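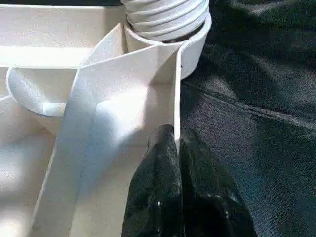 Keeping Rented Flats Cool in Summer: A Study of Godier House, Skuvumgate

Student project report, Building and Environment
Submitted 15/06/2020

1. Introduction

Most advice about heating and comfort in rented housing deals with winter. Tenants are told how to keep warm, how to avoid mould and how to read a gas bill. There is much less for people whose flats get too hot, although top-floor and south-facing flats can be hard to sleep in during a warm spell.

The project looked at one building, Godier House, at the lower end of Skuvumgate. It is a block of 86 flats, let through the agents Najafi Lettings. The building has brick outer walls, large fixed panes in the living rooms and one opening window in each main room. There is no central cooling. The windows on the street side have restrictors, which stop them from opening more than a hand's width.

We wanted to find out how warm the bedrooms became at night, which flats were worst affected, and what tenants were doing about it.

2. Method

We asked every household for permission to place a temperature logger in the main bedroom. We had 20 loggers, all the same model, made by Inby, and chose flats to give a mix of floors and directions. The loggers were left in place through August. They were put on a shelf or chest of drawers, away from direct sun and from lamps, and took a reading every four hours.

Before the loggers went out we kept them together in a cupboard overnight to see whether they agreed. Two of them read slightly high and their results were corrected by the difference.

Each household was also given a short form to fill in. It asked when windows were opened and closed, whether blinds or curtains were used in the daytime, whether anyone slept badly because of heat, and whether the household owned a fan or a portable cooling unit. Forms were collected along with the loggers. Not all of them were complete, and some tenants had ticked more than one answer where we had asked for one. Where this happened we left the answer out.

Outdoor temperatures were taken from a shaded thermometer in the bicycle yard.

3. Results

After checking, we had 2729 readings that could be used. A further 396 were dropped. Most of these came from one logger that had been moved into a kitchen, and the rest from a logger that had been left on a sunny windowsill.

Floor level made the largest difference. Bedrooms on the top floor were warmer than those on the ground floor at every time of day, and the gap was widest late in the evening. On the warmest nights some top-floor bedrooms stayed above 26 degrees until morning. None of the ground-floor bedrooms did.

Direction mattered as well, but in a different way from what we had expected. We thought the south side would be hottest. The west-facing bedrooms were in fact warmer at bedtime, as they took the sun late in the day and had little time to cool. South-facing rooms warmed up sooner and had started to cool by then.

Keeping blinds closed in the daytime went with lower evening temperatures on the south side. On the west side the effect was smaller. Several tenants there wrote that they only closed the blinds when the sun came round and the room was already hot.

Many households kept their windows open all day. When the air outside was warmer than the air inside, these rooms heated up faster than rooms with closed windows. Street noise was the main reason given for shutting windows at night, which is when opening them would have done the most good.

4. Fans and portable units

Fans were common. People who used one generally said that it helped them sleep, although our loggers showed no drop in room temperature. This is what would be expected. A fan moves air over the skin and helps the body lose heat, but it does not cool the room.

A few households had a portable air conditioner. These units need to send warm air outside, normally by a hose through a window. With the restrictors fitted, tenants had tried to fill the remaining gap with towels, cardboard or foam. Warm air came back in where the filling was loose. A short, fairly straight hose and a proper window seal would make these units work better, but sealing kits are mostly sold for sliding windows and do not suit the ones in Godier House.

Running costs were not measured. Two tenants wrote that they used the unit only for an hour before bed for this reason.

5. Limits of the study

We measured one building during one month. The loggers recorded air temperature only, and humidity would have been useful. The yard thermometer was close to a brick wall that may have given off heat in the evening, so the outdoor figures could be a little high. We also relied on people remembering when they had opened their windows.

6. Recommendations

For tenants:

Close blinds on the sunny side before the sun reaches the window.
Keep windows shut while it is hotter outside than in, and open them in the evening.
Open the door between rooms on opposite sides of the flat at night if it is safe and quiet enough.

For the letting agents:

Look at outside shading for the west side, starting with the top floor.
Check the depth of loft insulation above the top-floor flats.
Ask whether restrictors on the upper floors could be replaced with a lockable type that allows more air through while still being safe for children.

A summary of the results has been sent to Najafi Lettings and a copy put up by the post boxes. The full set of readings is kept with the department and can be used by next year's group, who may wish to add humidity and repeat the work on the other side of Skuvumgate.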